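4.2 Open-Day Protocol

The second part of the study took place in May, during the public open day at the Anow laboratory. The purpose was to find out whether people with no training in teleoperation or data recording could produce usable demonstrations after a short briefing. Two input devices were offered: a pair of hand exoskeleton gloves and a pair of hand-held grippers. Both were used at the same table, and the recording software (Plelus) was the same for both.

Visitors were admitted in groups of five. Each group received a spoken briefing from one of two staff members (Georgiev or Peltonen), who read from a fixed script. The briefing covered how to start and stop a recording, how far the hands could move before tracking was lost, and what to do if an object fell to the floor. No advice was given on how to grasp the parts. After the briefing, each visitor chose one of the two devices and made one practice attempt, which was stored but left out of the analysis.

A total of 129 visitors made at least one recorded attempt. Sessions were limited to 30 minutes per group, and the table was reset by staff between attempts. Attempts in which a staff member touched the box or a part after the start signal were marked as assisted and are reported separately in Section 4.4. Some 200 attempts remained once assisted and incomplete recordings were removed.

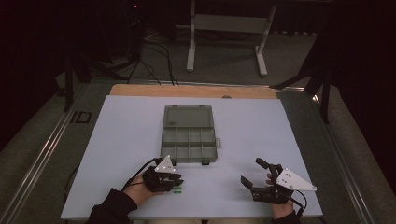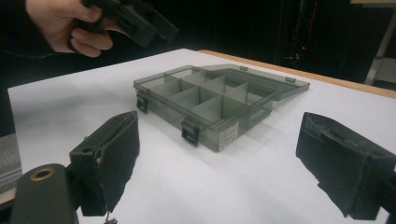 Figure 3. The organizer box on the open-day table, lid open, with the exoskeleton gloves (first panel) and the hand-held grippers (second panel).

The choice of task was governed by the length of a visit. An earlier plan used the cable-routing board from the Kordestani trials, but in a rehearsal with laboratory staff the explanation alone took up most of a session. Sorting small parts into a divided box needs almost no explanation, and an attempt can be scored by looking at which compartment a part ends up in. The box was presented with its lid folded back flat on the table, as in Figure 3, so that lid opening did not form part of the scored motion. The lid is hinged and was not fixed in place, and contact between a device and the lid was therefore logged as a separate event. The thin upright dividers were a further source of contact: a part lowered slightly off center lands on a divider edge, and the operator must either lift it again or push it over. We scored both corrections as successes but recorded them under different codes.

Scoring was done from video by two raters, Jeon and Han, working independently. Disagreements were settled by a third rater (Athanasiadis), who had not been present at the open day and did not know which group a recording came from. The device in use could not be hidden from any of the raters.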